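Equipment Plan for a Two-Arm Tabletop Workcell: Final Project Report
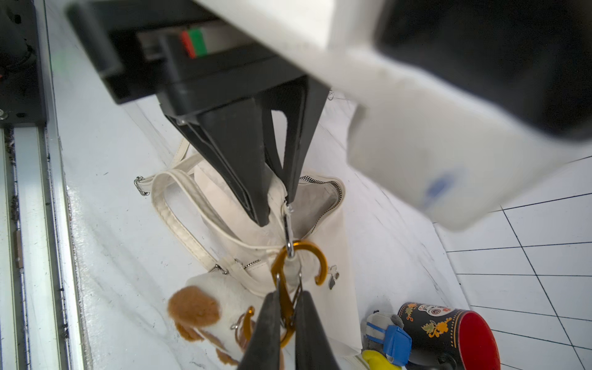

Photo: Morfudd Edwards / Tornham workcell project

1. Background

Our project group was asked to write a purchasing plan for a second tabletop workcell in the teaching lab. The first cell, which everyone calls Tornham after the room it is in, was put together over several years from whatever the department could get. It works, but no one had a list of what is in it, what each part cost, or how long the parts last. The department wants the second cell, Lougher, running by July.

The task we planned around is handling small personal items: bags, zippers, straps, key rings and soft toys. Both arms have to be able to hold the same small object at once. In the photo, one gripper has the zipper pull of a cream handbag and the other has an orange carabiner linked to it. We picked this as the reference task because it is hard on fingertips and because both arms need to reach the same spot on the table.

2. How we collected the information

We did three things. First we went through the purchase folder for Tornham and copied every order into one spreadsheet. Some orders were missing, mainly for cables and screws. Then we sat in on sessions over 11 weeks and wrote down each time work stopped and why. Last, we asked two suppliers, Indance and Trosteck, for quotes on the same list of parts.

The stoppage log turned out to be more useful than the order history. The orders show what was bought, but several things in the drawer were bought and never fitted, including a set of suction cups still in the bag.

3. What stopped the work

Fingertips were the most common cause. The long tapered fingers are good for thin things like a zipper pull, but the tips wear and start to slip on smooth metal. When one pair goes, the operator usually swaps both pairs so that the grip feels the same on each side. The spare box was empty twice during our 11 weeks, and the second time the cell was down until a new order came in.

Cables came next. The wrist camera cable bends every time the wrist turns, and it fails close to the connector. A longer cable with a clamp farther back on the arm would help. We tried this on one arm with a borrowed cable and had no failures on that side, but the trial was short and we do not want to make too much of it.

The third cause was dirt. The table rails have open grooves that collect dust, and specks get onto the white tabletop next to them. This did not stop work for long, but cleaning was not on anyone's schedule and it was done only when somebody complained. Groove covers are cheap and are on our list.

We also logged time lost looking for objects. Items for the sessions were kept in a cardboard box and small ones sank to the bottom. This is a shelf problem and we treated it as one.

4. Buying list

We divided the list into what has to be there on the first day, what should be in the spares drawer, and what can wait.

First day: two arms with the same mount as Tornham, two grippers, tapered finger sets, wrist cameras, rail frame, white tabletop, emergency stop, control computer.

Spares drawer: 8 pairs of fingertips, 3 wrist camera cables, mounting screws in the two sizes we use, one spare camera bracket.

Can wait: groove covers, second monitor, storage shelf with small bins, a wider set of fingers for mugs and other larger objects.

The number of fingertip pairs comes from the stoppage log. The present rate of use would empty a box of 8 in a little under one semester, so the order has to be repeated at the start of each one. We wrote this into the plan as a standing order, because the person who knows to reorder may have graduated by then.

5. Objects

At the start we left objects out of the budget completely. Our advisor marked this on the first draft and she was right. A cell for handling everyday items needs a supply of everyday items, and they get damaged. Zippers lose their pulls, straps stretch, and plush toys come apart at the seams.

We set aside $200 for objects for the first year. Most of it can be spent at thrift stores. We suggest buying a mix of soft and hard items and a mix of finishes: plush toys, ceramic mugs, bags with metal zippers, carabiners and rings. Shiny metal parts are worth having because they show up differently on camera depending on the light. Thrift store receipts often do not list items separately, and the finance office will ask, so the buyer should write the items on the back.

6. Comparing the quotes

Indance was lower on the arms and rail frame. Trosteck was lower on fingertips and cables and sells them in small amounts. Indance sells fingertips only in large boxes, and we would be storing rubber-faced parts for years. Both offered a discount if we bought everything from them, but the discount did not cover the difference in spares.

We recommend buying the main equipment from Indance and the spares from Trosteck. The drawback is that two suppliers means two sets of paperwork. Before ordering, someone needs to check that Trosteck fingertips fit the Indance gripper without an adapter. The drawings say they do. We have not had the parts in our hands.

7. Problems with our plan

Shipping was quoted by only one supplier, so our shipping line is a guess based on an old Tornham order. We did not price the electrical work. The bench in the Lougher room has outlets on one side only, and the control computer will probably have to move or a new outlet will be needed. Facilities had not answered our request when this report was due.

We also only watched one kind of work. A group doing heavier lifting would wear out different parts, and our spares list would not suit them.

8. Next steps

Morfudd Edwards has the spreadsheet and will pass it to the lab manager along with both quotes. The quotes run out before the end of the semester and will have to be renewed if the order is late. The fingertip fit check should be done first, then the outlet question, then the order for the arms, which have the longest delivery time of anything on the list.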